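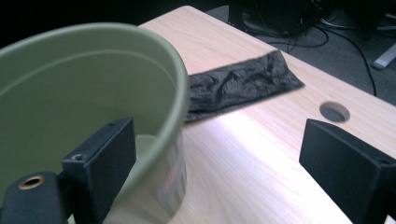 Call for participants: hand-held gripper demonstrations, second collection round

Posby Manipulation Group, Trudbridge
Posted 2024-11-06
Contact for this call: Horacio Garrido

Summary

The Posby group is recruiting adults to record manipulation demonstrations with a hand-held parallel gripper. Recordings are used to train and evaluate policies that are later run on a fixed arm carrying the same fingers. No experience with robots is needed. Sessions are paid and take place on site in Trudbridge. Remote participation is not possible.

Background to the study

In the first round, two trained operators recorded all of the demonstrations. The resulting policy, referred to internally as Plutamen, grasped rigid cups and small containers reliably when the starting position was close to those in the training set. Performance fell when the rim was approached from an angle the operators had seldom used. Inspection of the recordings showed that both operators had settled into a narrow range of wrist angles within their first hour and kept to it afterwards.

The working hypothesis for the second round is that the number of different people contributing matters more, at a fixed total number of demonstrations, than the number of objects. A pilot set of 237 demonstrations from nine people gave results consistent with this, but the set was too small to separate the effect of the person from the effect of the table layout, which had been changed part of the way through. The second round is designed to separate the two.

There are two arms to the study. In the first, the layout is held constant and the person varies. In the second, the person is held constant and the layout varies. Participants are assigned at random and are told which arm they are in only after their last session. The comparison will be made on success rate over held-out starting positions, scored from video by a rater who does not know which training set was used.

What participants do

You will stand or sit at a table and hold the gripper by its handle. A trigger closes the two fingers. A camera fixed to the tool records the fingers and whatever lies in front of them. Your face is not recorded intentionally, and you will be asked to keep reflective items off the table.

Each demonstration consists of one short task, started and ended by pressing a button with the free hand. Tasks in this round are:

Grasp a plastic cup by its wall, with one finger inside the rim and the other outside, and place it on a marked position.
Move a soft item, such as a plastic bag, clear of a container before grasping the container.
Turn a cup upright from its side.
Nest one cup inside another.
Transfer a small object from the table into a cup.

You will be shown each task once by a member of the group. The demonstration is given without comment on wrist angle or approach direction, and you will not be corrected on either. This is deliberate. We ask only that the fingers close on the object named in the task and that the object is not thrown or dropped from a height. If an attempt fails, end the recording in the usual way and leave the object where it is. Failed attempts are kept and labelled.

Sessions last 50 minutes, with a break of at least five minutes in the middle. Each participant attends four sessions on separate days. Please do not apply if you can attend only one or two, as partial sets cannot be used in either arm.

Tool and workspace

The tool is the Gumede hand-held unit, revision C. The fingers are flat-faced black blocks, interchangeable with those on the fixed arm. Stroke and closing force are limited by a mechanical stop. The trigger requires repeated pressing, and some pilot participants reported mild tiredness in the forefinger by the end of a session. Both left-handed and right-handed triggers are available. Please state your preference when applying.

The tables have a pale wooden top and are used under ordinary room lighting, including glare where it falls. We do not remove glare or tidy the background between sessions, as the policy is expected to work under the same conditions. Lighting is logged at the start of each session so that it can be entered as a covariate. Cables are routed over the floor in parts of the lab, and flat closed shoes are required.

Who can take part

You must:

be 18 or over;
be able to hold a light tool in one hand and move it freely over a table top;
have normal or corrected vision;
be able to follow spoken instructions in English;
be free for four sessions before the end of December.

You should not take part if you have a current injury to the hand, wrist, elbow or shoulder of the arm you would use, or if you have been advised to avoid repetitive hand movement. People who use similar tools at work are welcome, but must say so on the form, as prior use is recorded as a variable. Anyone who took part in the pilot is excluded from this round. Members of the group and their close relatives are also excluded.

We are looking for 20 participants. Places in each arm are balanced by preferred hand as far as applications allow. A short reserve list will be kept in case of withdrawal.

Payment

Participants are paid a flat fee per session, by bank transfer, within ten working days of the session. The current rate is given on the information sheet. Payment does not depend on the number of demonstrations recorded or on how many succeed. A participant who withdraws is paid in full for every session begun. Local travel by bus or train is refunded on production of a ticket. Parking is not refunded.

Data and consent

The following are stored: video from the tool camera, finger opening, the position and orientation of the tool over time, the task label, the outcome, and the session's lighting log. Sound is not recorded. Each participant is given a number. The list linking names to numbers is held separately and destroyed when payments have been completed, after which individual recordings can no longer be withdrawn. Up to that point you may ask for yours to be deleted without giving a reason.

Hands and sleeves may be visible in some recordings. Plain sleeves are preferred, and rings and bracelets should be taken off on the hand that is in use. Please do not wear a lanyard or badge showing your name.

We intend to release the recordings with the published results. Consent to release is asked for separately from consent to take part, and refusing it has no effect on your place or payment. Recordings from participants who refuse release will be used in training, but left out of the public set. Results will be reported both with and without them.

What the study will not tell you

No personal score is calculated. The time taken for each demonstration is stored, but is not used to compare participants, and we will not be able to tell you how well you did relative to others. If you would like a copy of the final report, tick the box on the form and it will be sent by email when available. Training and scoring will begin after the last session, and the report will follow once the scoring has been checked by a second rater.

Short-term post: session assistant

One part-time session assistant is also required for the length of the collection round. Duties are to receive participants, show each task from the written protocol, reset the table between recordings, check that files have been saved, and complete the session log. The assistant must keep to the protocol wording and must not offer advice on technique.

Applicants should be able to show care in routine record keeping. Experience of running laboratory or user studies is useful. Programming is not part of the role, although the assistant will need to start and stop the recording software from a command line and report faults clearly. The post is paid by the hour and would suit a student or someone with other part-time work. Some evening sessions are expected. Full training is given over two half days.

How to apply

Collect a form from the Posby reception desk in Trudbridge, or ask for one by telephone or email. Participants should return page one only. Applicants for the assistant post should return both pages with a CV and the name of one referee. Mark the envelope or subject line "Gripper round 2".

On the participant form, please give:

your name and a daytime contact;
your preferred hand;
any prior use of hand-held grippers, reaching aids or similar tools;
the times at which you cannot attend;
any access requirements, including table height.

The tables are adjustable and one can be used from a wheelchair. The lab is on the ground floor.

Forms are dealt with in order of arrival. Those offered a place will receive the information sheet and consent forms before the first session and should read them in advance. Questions about the method or about the data should be addressed to Horacio Garrido. Questions about payment go to reception.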